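Teaching the Fold: A Textile Care Firm Changes Its Jobs Before Its Machines

At Bredska, a garment care company with its main plant in Pryor, the sorting tables start up at 4 in the morning. Coats, uniforms and bedding arrive in rolling bins, and for most of the company's history every piece has been picked up, shaken out and folded by hand.

The washing lines were automated long ago. Folding was left alone. Sheets and towels can be fed to a machine, but a padded jacket has no fixed shape once it leaves the hanger, and earlier equipment dropped or jammed on such items.

In August the company began a program with Nornach, a robotics developer, to prepare for automated handling of mixed garments. Of the 200 employees at Pryor, 21 applied to join and were trained to use hand-held grippers. They pick up, turn and fold clothing with the tool while a camera records each movement. The recordings are used to train the software that will direct the robots.

Much of the work takes place away from the plant, in furnished rooms and private homes, where garments lie on beds and chairs much as customers leave them. Participants are paid at their regular rate plus 25 percent.

Rosalba Guerra, who supervised the finishing section before becoming the program's lead trainer, considers the change in duties significant. "Our people were measured on speed," she said. "Now we ask them to slow down and show how they take hold of a sleeve. It is a different kind of tiredness, more in the head than in the shoulders."

Quilted outerwear has received particular attention. The padding shifts under pressure, and a grip that holds the outer fabric may still let the rest slide away.
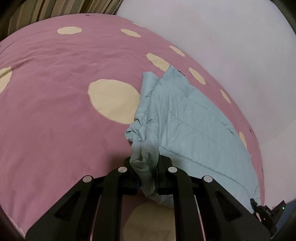

What Comes Next for the Staff

Management has stated that no finishing positions will be removed during the trial. Employees have asked for the same assurance in writing for the period that follows, and talks are continuing. A second group will begin training at the Covwood site, where the finishing section is smaller and most employees work evenings.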